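Board index > Rooms and Buildings > Small halls and shared rooms

Echo in a rented room, can't touch the walls

mapleford
We rent the upstairs room in the old Tomaszewski building for a language conversation group. Plaster walls, wood floor, high ceiling, two tall windows with no curtains. With four people in there it's fine. With a full group you can't follow the person across the table from you, and the older members have started staying home because of it.

The lease says nothing screwed, glued or taped to the walls or ceiling. Everything we bring in has to fold up or roll into a closet. Budget is 60 dollars a month out of dues, so I can save up a little but not a lot.

What would you buy first?

Posted Wed 26 February

harl_v
Rug. Biggest one you can store. Bare floor and bare ceiling facing each other is most of your problem, and the floor is the one you're allowed to cover. Put a thick felt pad under it. Thin rug with no pad does very little for voices.

oldtenor
Disagree with rug first. A rug mostly takes care of the high end. Chair scrape and heel noise will get better and people will think it worked, but the muddy part of speech will still be there. Curtains on those windows first, heavy ones, hung on a floor-standing pipe if you can't use the wall. Hang them with plenty of fold and leave a gap of a few inches behind.

harl_v
Chair scrape and heel noise are a big part of what makes a room like that tiring. I've done three of these rooms and the rug was the thing people noticed every time.

oldtenor
Noticed, sure. I'm talking about understanding words.

mapleford
Curtains on a stand might be OK with the landlord. I'll ask. The closet is narrow, so a rug over 5 feet wide rolled up is going to be a fight to get in there.

What about folding screens? One of our members, Subira Nzioka, can get some cheap from a store that's closing.

bindau_reader
Depends what they're made of. I help with the reading room at Bindau and we have woven ones. They look nice and they make a big room feel smaller, but sound goes right through an open weave. We measured nothing, to be fair. We just put them up, talked, took them down, talked. No difference anyone could agree on.

What did help us was covering the tables. Ours were bare laminate and every cup and pen was a little gunshot. We put a thick fuzzy cover on them. That doesn't fix the echo, but it cuts down the noise that gets made in the first place.
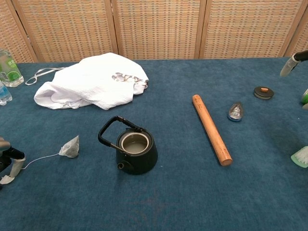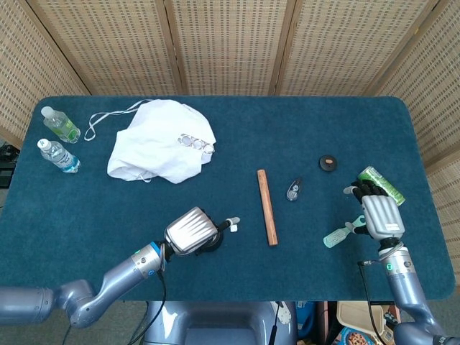 Same blue cover and woven screen in both photos.

The screen stays because people like having something at their back. I wouldn't count it as sound treatment.

oldtenor
Agreed on the screen. If you can see light through it, it isn't doing anything for speech. You could hang moving blankets over the back side of it. Ugly but it works, and the screen becomes a frame you already own. Two blankets per screen, doubled.

harl_v
Blankets on a light screen will tip it. Ask me how I know. Fold it to a sharper zigzag and put a sandbag at the base, especially if anybody in the group uses a walker or a cane.

quietcarlot
Does the table cover get gross? We do snacks and drinks.

bindau_reader
It stains if you leave a spill. Blot it, cold water, let it dry overnight. We vacuum ours once a week with the brush attachment. Crumbs are worse than drinks. If you get a dark color the tea doesn't show much.

quietcarlot
OK thanks. I was thinking of the wipe-clean kind with a padded back, but maybe the cups would still click.

bindau_reader
They click less. It's in between. If you have kids in the room I'd go with wipe-clean.

awuor_m
Coming at this from the hearing side. Awuor Masanja, I fit hearing aids and I've sat in on a lot of these groups. Before buying anything, try moving the furniture. Most groups set up one long table down the middle of the room. Two smaller tables near a corner, with people closer together, helps more than most of what you can buy at that price. Distance is the main thing. If someone is 4 feet from you, you hear mostly them. Across a long table you hear mostly the room.

Also turn off whatever has a fan. Old projectors, the mini fridge, the heater if you can stand it.

oldtenor
Good advice, though I'd stay out of the corner itself. Corners build up the low end.

awuor_m
For speech at a small table I haven't found that to matter much. I'd try it and see what the members say.

mapleford
There is a fridge. It's been running the whole time about six feet from where we sit.

harl_v
Unplug the fridge.

mapleford
Update from March. Fridge unplugged during meetings (there's a sign on it now so it gets plugged back in). Two tables instead of one. Found a used rug, 5 by 8, Jarkus brand, 34 dollars with the pad included. It does go in the closet if you bend it. The landlord said yes to curtains on a stand, so that's next month's money.

Two of the people who had stopped coming came last week. They said it was better but still not great when everyone talks at once. I passed on the screens.

oldtenor
Glad it's better. When you get to the curtains, ask for the weight of the fabric. A lot of what's sold as "acoustic" is ordinary blackout cloth. Iltar used to have decent remnants by the yard if there's one near you.

quietcarlot
Iltar closed the one by me. Anybody know another place for remnants?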